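Préparer une démo de robot pour une journée portes ouvertes (et survivre à l'après-midi)

En mai, on a ouvert l'atelier Sindano au public pour la troisième fois, et comme on me demande souvent comment on monte ce genre de démonstration, je me suis dit que j'allais tout mettre par écrit. C'est ma façon de faire, il y en a d'autres ! Kacper Krawczyk, avec qui je partage l'atelier, commencerait sûrement par la sono.

1. Choisir une tâche que les gens connaissent

La première année, on empilait des cubes. Les enfants regardaient deux minutes, les parents regardaient leur téléphone. Du coup on est passés au démontage de vieux PC, et là tout le monde s'approche : il y a toujours quelqu'un qui a eu la même tour au bureau et qui veut raconter sa vie avec. Prenez une machine de bureau classique, format tour, avec un panneau latéral qui s'ouvre sans outil. Débranchez-la bien avant (la veille, pour moi) et ne laissez jamais personne ouvrir le bloc d'alimentation, même un visiteur qui « s'y connaît ».

2. Poser le boîtier

Couchez la tour sur le côté, ouverture vers le haut, sur un plateau rainuré. Les rainures servent à visser des butées si le boîtier a tendance à glisser. Repérez sa position au ruban adhésif, vous me remercierez quand un petit de six ans aura poussé le tout de quelques centimètres. Ensuite on fait descendre le bras à vide, très lentement, pince vers le bas, et on regarde s'il passe à côté de la cage des disques. C'est elle qui dépasse le plus, et c'est toujours là que ça cogne. 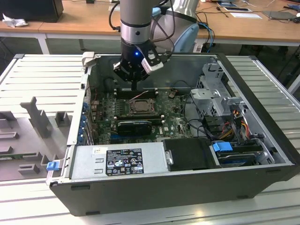
Pendant cette descente, gardez une main sur l'arrêt d'urgence et l'œil sur les câbles du bras. Ils doivent garder assez de mou pour suivre le poignet, mais pas au point d'aller traîner dans le boîtier. Chez nous, je refais le trajet trois fois avant d'ouvrir la porte, et une fois de plus après la pause de midi.

3. Découper la démo

Un passage complet dure 13 minutes, explications comprises. Au-delà, on perd le dernier rang. Je parle d'abord deux minutes sans rien faire bouger, puis le bras descend, puis je m'arrête en plein milieu pour les questions. Oui, en plein milieu ! Le robot immobile au-dessus de la carte mère, ça fait parler les gens bien mieux qu'un « avez-vous des questions ? » à la fin.

Pour le public, comptez 40 personnes environ par passage, avec les enfants devant et une corde à bonne distance du bras. Darnell Abernathy, venu de Rustdale avec son groupe, m'a conseillé de mettre un écran pour ceux du fond, avec l'image de la caméra du poignet. Je le ferai l'an prochain, c'est promis.

4. Prévoir les ratés

La pince va manquer sa prise à un moment ou à un autre. Dites-le dès le départ, relancez le mouvement tranquillement, et racontez ce que vous cherchez à corriger. Ce sont souvent ces passages-là qui me valent les meilleures questions.

Côté matériel, gardez sous la table une deuxième tour du même modèle, un tournevis cruciforme, une bombe à air sec (mais ne soufflez pas la poussière devant le premier rang, j'ai essayé) et une boîte à compartiments pour les vis. Et une bouteille d'eau pour vous, fermée, loin du plateau.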